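The save bug came back on the night before the Trosirstead patch went out. Eleni had the game open on one monitor and the bug list on the other. Every time a player slept at the inn in Clundard, the clock jumped ahead 34 hours, and the innkeeper stayed behind the counter with his mouth open, waiting for a line that had already played.

"Skip it," said Grigoris. "Take the inn out and put it back next month."

"People keep their stuff in the inn."

He went to make coffee. She set the clock by hand, slept, woke, and talked to the innkeeper. He wished her good morning in the dark.

She wrote that down and tried it again with the rain off.

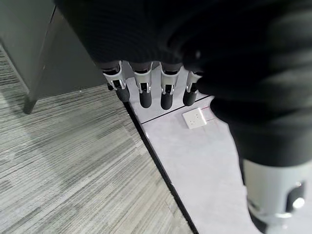
By midnight she had slept at the inn so often that she knew the blanket texture by heart. She started reading the old code, the part Valquíria had written before she moved away. Most of it was clean. Near the bottom was a comment: do not touch, ask me about the ferry.

Eleni called her. It was late there too.

"The ferry," Valquíria said. "Oh, no. Is that still in?"

The ferry had been cut two versions ago, but its timetable was still running. Each night at the inn, the game waited for a boat to cross to Briltilden, dock, and come home. There was no boat and no Briltilden, only a name on the map and a patch of blue.

"Delete the timetable," Valquíria said. "Keep the name, though. I liked the name."

Eleni deleted it and slept at the inn. The clock moved 8 hours. The innkeeper closed his mouth, said good morning, and asked for 4 coins.

Grigoris came back with the coffee and looked over her shoulder.

"He never used to charge," he said.

Eleni opened the bug list and added a line.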